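Pirkbridge House – shared kitchen and dining room
Safety and hygiene checklist, October round
Filled in by: Theresia Prantl
Copy to: Rhonda MacLeod, house office

Marks used: OK / OK with comment / To do / Not checked

1. Entrance and escape way

1.1 Door opens fully and closes by itself – OK
1.2 Way from the tables to the back door is free – OK with comment
Comment: The way was free when I came, but the folded chairs lean on the wall beside the back door and one of them slides easily. I have moved them to the other side, behind the radiator. Please let them stay there.
1.3 Emergency light over the back door – OK
1.4 Floor dry, no loose mats – To do
Comment: The mat by the sink has a corner which stands up. I pressed it down and it came up again. It needs new tape or a new mat, I would prefer the new mat.

2. Fire

2.1 Extinguisher in its place, pin and seal present – OK
2.2 Extinguisher label readable – OK
Comment: The capacity of the bracket is still the old one from Maes. The new extinguisher sits in it, but it turns a little when you touch it. Not dangerous in my opinion, only not nice.
2.3 Fire blanket in its place – OK
2.4 Smoke alarm test – OK
Comment: Tested at the time when no one was eating. Room 128 heard it and came down, so it is loud enough.
2.5 Nothing stored on the cooker – To do
Comment: A roll of kitchen paper and a bag of onions were lying on the back rings. The same was written in my last list. I ask that we put a sign there.

3. Electrical

3.1 Kettle, cable and plug – OK
3.2 Toaster, crumb drawer emptied – OK with comment
Comment: It was not emptied, I emptied it.
3.3 Rice cooker – To do
Comment: The Allstead rice cooker has a small crack in the plug. I have taken it out of use and put it in the office cupboard with a paper on it. Please do not take it back before it is repaired. Several people use it every day, so it would be kind to be quick.
3.4 Extension leads – OK with comment
Comment: One lead only, for the heater of 2000 watts. The heater must go directly in the wall socket. I changed it myself.

4. Fridge and food

4.1 Fridge temperature – OK
Comment: 4 degrees on the upper shelf.
4.2 Raw meat on the lowest shelf – OK
4.3 Food marked with name and room – OK with comment
Comment: Most is marked. The boxes without name I have put together on one shelf, and Rhonda can decide what happens with them.
4.4 Bins closed and lined – OK
4.5 Cleaning products away from food – To do
Comment: The descaler stood beside the vinegar, and the bottles look very similar. It now stands under the sink. Please write on it with a thick pen.

5. Sink and washing-up

5.1 Hot water – OK
5.2 Drain runs freely – OK with comment
Comment: It runs, but slowly. There is rice in the strainer almost every time I look.
5.3 Cloths and sponges changed – OK
5.4 Sharp knives not left in the sink – OK
5.5 Drying rack stable – OK
Comment: The two feet which were missing in summer were replaced by Stadero, and the rack does not rock any more.

6. Crockery, trays and dining tables

6.1 Plates and bowls without cracks or chips – OK with comment
Comment: I went with a finger along the rims of everything in the cupboard. Two soup plates had chips and are in the bin, wrapped in newspaper.
6.2 Trays clean and not split – OK
6.3 Plates with metal decoration kept away from the microwave – To do
Comment: See below.
6.4 Tables stable, edges without splinters – OK
6.5 Used crockery brought back after meals – OK with comment
Comment: See below.
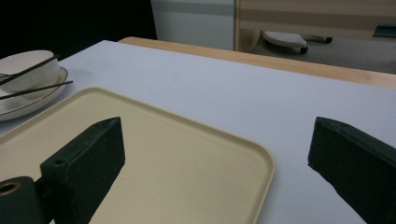 The plates with decoration are my main worry in this part of the list. They came to us mixed with the plain ones, and when they are in a pile one sees no difference. The white plate under the bowl with the chopsticks is of this sort, it has a thin gold line near the rim. Such a line can make sparks in the microwave, and then the plate and perhaps the microwave are damaged. I suggest to keep all of them on a separate shelf, with a label "not for microwave", and a second label on the microwave door. For the crockery after meals, I remind everybody that bowls and chopsticks go back on a tray and to the sink, also when you plan to come again later for tea.

7. First aid

7.1 Box present and easy to open – OK
7.2 Plasters, burn gel, eye wash – To do
Comment: Only large plasters are left. Burn gel is there, the date is good. Eye wash I could not find.
7.3 Emergency numbers on the wall – OK with comment
Comment: The number of the house office is the old one. I corrected it by hand, but a new print would be better.

8. Not checked this time

8.1 Gas valve behind the cooker – I do not move the cooker alone.
8.2 Top of the high cupboards – the ladder was lent out.

Before the next round, please, Rhonda: the rice cooker plug, the mat, the microwave labels and the eye wash. The sign for the cooker I can make myself if somebody gives me the laminating machine.

T. Prantl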